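Can they do the chores yet? (sort of, no)

Wednesday, June 5, 2019

Quick one tonight, dinner's in the oven and I've got maybe 20 minutes.

Three people have sent me the same article this week, the one that says we'll all have a robot doing the housework before the kids finish school. I work in a print shop and I hate folding. So I'm the target market. I'd sign tomorrow. But I've been following this stuff for a few years now and my answer is still the boring one - depends on the chore.

Floors, yes. Our little Grarko vacuum does the hallway and the kitchen and gets itself stuck under the same chair most nights. Fine. It's a disc with a brush. It never has to pick anything up, and picking things up is where it all falls over.

Dishes, kind of. The dishwasher is a robot if you squint. Loading it is the chore though, and unloading it is the worse chore, and neither one is getting done by a machine at my place any time soon.

Laundry, no. I watched the Enus folding demo twice. One towel, laid out flat for it, lovely lighting, and the video is sped up if you look at the clock on the wall. I can fold a towel while yelling at somebody about their homework.

Then paper. My own corner of the world so I get a bit fussy about it. People assume paper's the easy one becuase printers and copiers have been shoving it around forever. Sure, flat paper, in a tray, squared up, all the same weight, going one direction. A feeder does that beautifully. We had 2,487 flyers go through the folder on Monday and I barely looked up.

Take it out of the tray and it's a different animal. It curls. It sticks to its neighbour. Coloured stock on a humid day has a wave in it you could surf. You want the top sheet and you get two, or you get none and a crease. My thumb sorts that out without asking me. I fan the corner, feel if it's one or two, done.

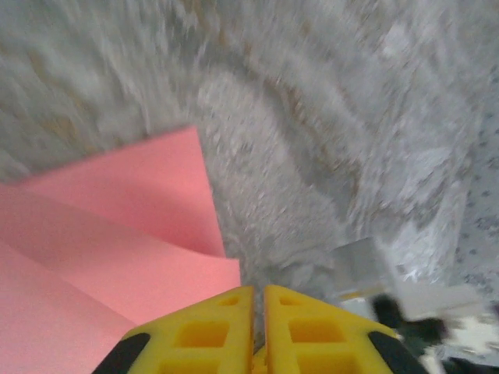

Anyway what I keep coming back to is how much of a chore is the fiddly start. Getting hold of the thing. Once you've got one sheet properly by the edge, the rest is just moving it somewhere, and machines are great at moving something somewhere. It's the first centimetre. Two stiff fingers against a thin floppy edge lying on a bench - try it yourself with a pair of salad tongs, I did, I looked ridiculous and I ripped one.

You can cheat with suction, lots of shops do. Works on a good flat pile. Less fun on anything curled or textured, and you still get doubles. You can cheat with a bit of rubber and friction, drag the top sheet till it buckles and then pinch the buckle. That's pretty much what a person does. Slow going when a machine tries it, from what I've seen, and then the pile's shifted so the next one starts from a different spot.

The Pradico rep came through the shop in the fall with a brochure for a collating arm. I asked him what it does with curled stock. He said the stock should be conditioned first. By who? By me, presumably. So I'd be flattening paper all morning to keep the robot happy. No thanks. Price on the back page was a laugh too.

To be fair the trend's in the right direction. Ortuño put out a clip of their gripper turning pages in a binder and it fumbled, let go, had another try and got it. The second try is what impressed me. Older ones would just carry on folding air with nothing in thier hand. I'd take a slow machine that notices it missed over a fast one that doesn't.

So would I let one do the padding bench? Not yet. Would I let it do the 600 raffle books we've got booked for July, overnight, with me coming in to fix whatever's gone wrong? Ask me again when I've done the first 363 by hand and my thumb's split open. My favourite answer may change.

Oven's beeping. More on the vacuum next time, I took the brush off and there was a hair elastic colony in there.

14 comments
Shared 9 times

Recent posts
Paper cuts, ranked
Is a bread machine a robot? An argument at our house
The guillotine got serviced, finally
Why I gave up on the smart kettle
Humidity and you (a rant)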